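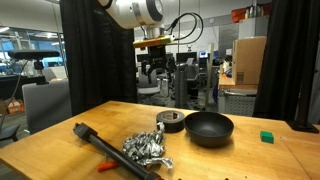 Naledi Mokoena wrote:
> Our wrist cable keeps tugging when the arm turns past 310 degrees,
> and the gripper then closes late. Do you tie the loops down
> or leave them free?

Hello Naledi, and hello everyone at Clellent,

Lovely to hear the cell is up again! We leave ours looped out to one side of the mounting plate, with plenty of slack — Gerrit tied it tight once, in November, and we lost 2 connectors before lunch. I'd undo your lowest tie first, then turn the wrist slowly by hand, all the way and back, and watch where it pulls. Do check the 4 screws on the flange while you're up there (ours do work themselves loose, bless them). If it still closes late after that, send me the log and I'll go through it with a cup of tea.

Warm wishes to you all,
Pilar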